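What the arms have changed on our floor so far

I promised back in the spring that I'd write something up once the two robot arms had been in the sorting room for a while, and then the back-to-school orders landed on us and I forgot all about it. So it's October, I have a large coffee, and I'm finally doing it!

For anyone in the Grevurdale office who has never been down to see us: the sorting room is where the loose pieces for the learning kits get put together. Foam letters, little shapes, counting sticks, all of it. Musmont sends us the kits half finished (don't get me started) and we split the pieces out, check that a set is complete, and bag it. In a busy week we turn out 2,000 bags. Up until this year every single piece of that went through somebody's fingers, and mostly it went through the fingers of the same four people, me included. My right thumb has opinions about foam letters.

The arms were set up at the far table, the one by the old Olszewski label printer. I'll be straight with you, I was against it. I've been here 19 years and I've seen a few machines come in on a pallet with a ribbon on and go out again on the same pallet. Also, when the person showing you the new equipment keeps saying "this frees you up," you do start to wonder what exactly you're being freed up for.

What we got was a job sheet with a new line on it: table setup. One of us lays out the plates, tips a handful of mixed pieces between them, and then stands by while the arms work at sorting. If a piece gets fumbled, we note which one and what it was doing. If a piece ends up on the floor, we pick it up, same as we always did. There's a tablet for the notes, and there's also a spiral notebook, which is what we really use, and Lena Wróbel types it up at the end of the shift. (Thank you Lena. My handwriting is what it is.)

The first few weeks were slow going. I can clear a handful of letters in the time it takes to say so, and watching something take its sweet time over one little foam p made me want to reach in and do it myself. You can't, obviously. There's a taped line on the floor and you stay behind it while the arms are live. I put one toe over it in week one and heard about it for a month.

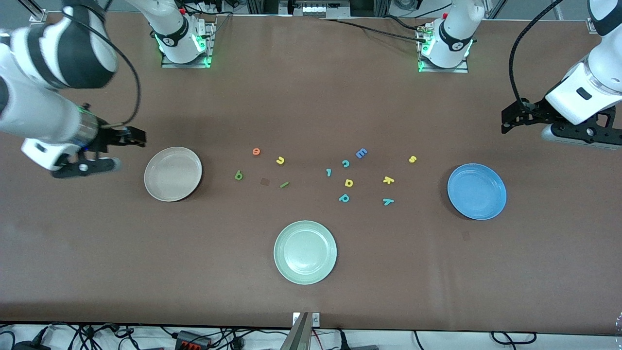 Damian Michalski told me I was being unfair about the speed. He figures that if you hired a new person and wrote down every fumble of theirs in a notebook, they'd look pretty bad too, and that it's the bagging end we should be talking about, where we're still hunched over a bench that was built for somebody six inches shorter. He'd take a new bench over a third arm any day of the week, and he said I could print that.

So I have, and I agree with him on the bench. On the speed, well, I've come around partway. They are better than they were. Flat little shapes still give them trouble, and so do pieces lying on top of each other, so we've gotten into the habit of spreading things out a bit when we set up. Renata from the training side asked us to stop doing that quite so neatly, as the real bins aren't neat. Fair enough! It's harder than you'd think to make a mess on purpose after two decades of tidying one up.

Now the part people keep stopping me in the hallway to ask about. Hours. So far, no one on our team has lost any. What has changed is how the shift is cut up. It used to be sorting until lunch and bagging after. Now we rotate, with a stretch at the arms, a stretch at the hand tables and a stretch at bagging, and you move on when the buzzer goes at 10:15 and again at 12:30. I like it more than I expected to. My hands get a rest. I don't love that the rotation means I hardly ever overlap with Bronisława Chmielewska anymore, and she's the only one who'll tell me how the soccer ended.

What I don't have is a promise about next year, and I'd like one. We asked at the last floor meeting what happens to the hand tables when the arms get faster, and the answer was that there will always be a need for people on the floor. I've heard that sentence before. I'd be happier with something in writing that says how many people and doing what. I know it's not a comfortable thing to put in a newsletter, but you did ask me for my honest impressions, Blažena!

There's the pay question too. Setting up the arms and keeping the log is a different job from sorting. It takes attention, and you have to learn the stop and restart procedure, and there's a short test on it. (I passed. One wrong, the one with the trick wording.) Right now it pays the same as before. Our request to have it looked at went in over the summer and we're told it's being reviewed. I'll keep asking, in a friendly way, every time I'm near the coffee machine upstairs.

A few bits of practical stuff before I go. The notebook is up to 234 entries and we're starting a second one, so if you're on the arms, please finish the page you're on before you open the new one. Write the letter down, and the color, and don't just put "dropped it." Genness, our kit supplier for the younger age group, is sending a batch of thicker foam pieces to try, and we'd like a couple of people from the afternoon crew to do the first runs so it isn't always the morning lot. There are 21 names on the training list and a good half of them haven't had a turn yet. If you're one of those and you've been putting it off, come find me and I'll stand with you for the first session. It really isn't scary once you've done it, just a bit dull in places, and you can bring a stool.

And if anybody has seen the good scissors from bagging, the ones with the orange tape on the handle, we want them back.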